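Care of Cricket Whites and Pads
Jeltgate Cricket Club, Equipment Notes for Members

Grass stains should be treated on the evening of the match. Soak trousers and shirts in cool water with two tablespoons of oxygen cleaner, then wash them inside out. Chlorine bleach yellows polyester and must not be used.

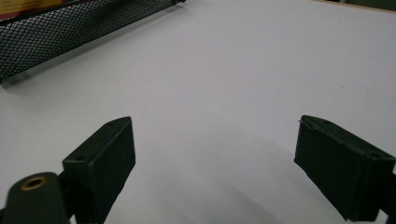 Pads and gloves are cleaned by hand with a damp cloth and mild soap. Work on a broad, pale surface, such as the smooth white one shown, where loose dirt is easy to find and wipe away. Straps should be left open until dry.

Bats are oiled lightly before the season, avoiding the splice. Replacement grips are kept at the Laryea Road pavilion, locker 116.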